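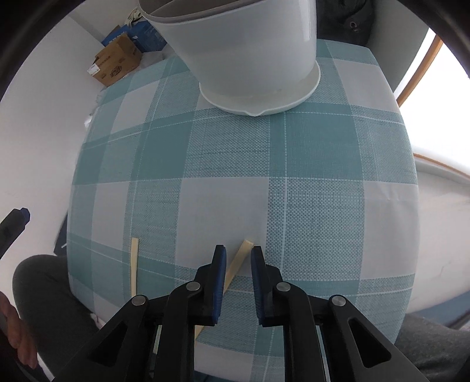

4.2 Surface estimation on patterned cloth

The grasp planner of Grastar needs the height of the supporting surface before it can propose a closing pose for thin objects. An error of a few millimeters is not important for a cup, but for a flat stick it decides if the fingers slide under the edge or press on the top. In our first version the height was taken from a plane fitted to the whole view. This worked well on plain desks and badly on tables such as the one in Figure 3, where the lines of the teal-and-white plaid bend strongly toward the edges of the lens and two thin wooden sticks lie directly on the cloth. Feature points on the pattern are plentiful, but those far from the center carry most of the remaining calibration error, and the plane becomes tilted.

Figure 3. View from the hand-held gripper, with the jaws open before two flat sticks.

We therefore changed the fit in two steps. First, each point receives a weight that falls with its distance from the optical center. Second, points inside a fixed mask of the gripper are removed, so that the finger pads and linkages do not enter the estimate. The mask was drawn once by Ida Sperling and is used for all recordings from Skosthorpe.

Home Issues Authors Search Contact

The plane is updated with a window of 10 frames. A longer window gave a smoother height, but the planner then reacted too late when the operator moved the tool quickly. For objects that are partly hidden by a jaw, like the right stick in Figure 3, we keep the last complete outline if one is available, and otherwise the visible part is extended along its main axis. The extension is limited by the stick length stored in the object file.

We tested both versions on 300 recordings with the Stikgate replay tool. The old version produced a usable closing pose in 71 of them. We do not give a final number for the new version in this section, as the labels are still being checked by Žydrūnas Jankauskaitė; the comparison is given in Section 5.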